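Trudora Garment Steamer, Upright Model
Sold and serviced by Zavell

If you've ever stood over an ironing board with a favorite old jersey, iron in hand, wondering whether the numbers were about to melt, then you already know why we carry the Trudora. We've sold a good many steamers over the years (and sent a few straight back to the maker!), and this is the one we keep recommending to people who care for sports shirts, school uniforms, costumes, curtains and all the other things that never seem to lie nicely on a board.

The Trudora heats up while you find your hangers, and once it's going it gives a soft, steady flow of steam that doesn't spit. The head is wide enough to do a shirt back in a few slow passes. There are 2 steam settings, low for thin and shiny fabrics and high for cotton and heavier things, and a foot switch so you can keep both hands on the clothes.

Big printed numbers and letters are what people ask us about most, so let's talk about those. Turn the shirt inside out, hang it up, set the steamer to low and work from the back of the fabric. Keep the head moving, and let everything cool before you fold it. Please don't press the hot head right onto a print, however tempting it is when there's a stubborn crease running through the middle of a number.

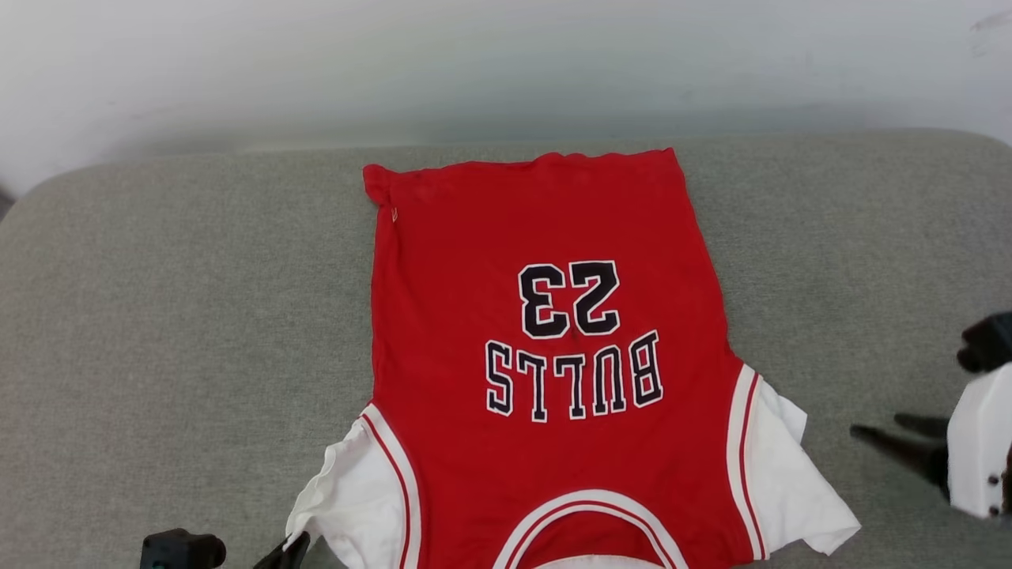

A red Bulls jersey, number 23.

Cotton is a good deal more forgiving. You can use the high setting and bring the head right up against the cloth, pulling gently on the hem with your other hand to keep it straight. Ribbed trim is happier with a lighter touch, and we like to finish the sleeves last so they don't get crushed while you're busy with the body.

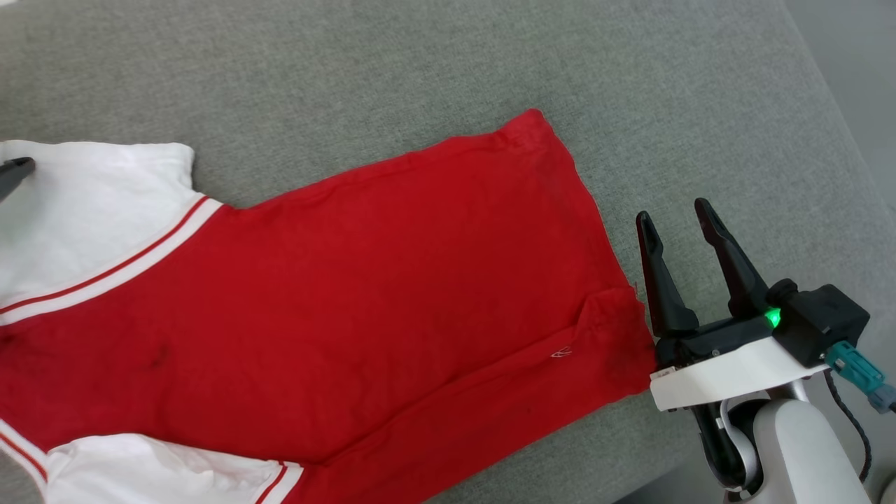
The Vustby hanger that comes in the box has padded shoulders, by the way, and it's a lovely thing in its own right. It clips to the top of the pole and swivels, so you can get around to the other side without taking the shirt down. If you'd like a second one, they're sold separately under part number 206.

Now, upholstery! Plenty of our customers buy the Trudora for clothes and end up going over the couch with it as well. You'll want the Sutanto fabric brush for that, part number 383, which snaps over the steam head. Check the care label on your furniture first, try a hidden spot, and leave the cushions to air until they're fully dry.
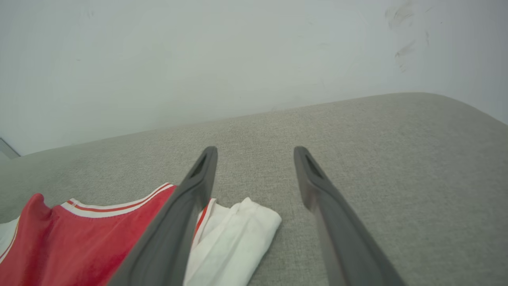

Toon Timmermans wrote to us in April: I bought mine for shirts and it does those beautifully, but the brush is what sold me. My only grumble is that the hose could be longer, as I have to drag the whole thing along to reach the far end of the couch.

Fair point, Toon, and we've passed it on. A longer hose is available for the upright model, and we're glad to fit it for you at the counter if you bring your steamer in.

In the box: steamer base with water tank, folding pole, hose and steam head, Vustby padded hanger, heat glove, printed guide. The Sutanto brush is extra.

Fill with plain tap water, and empty the tank before you put the steamer away.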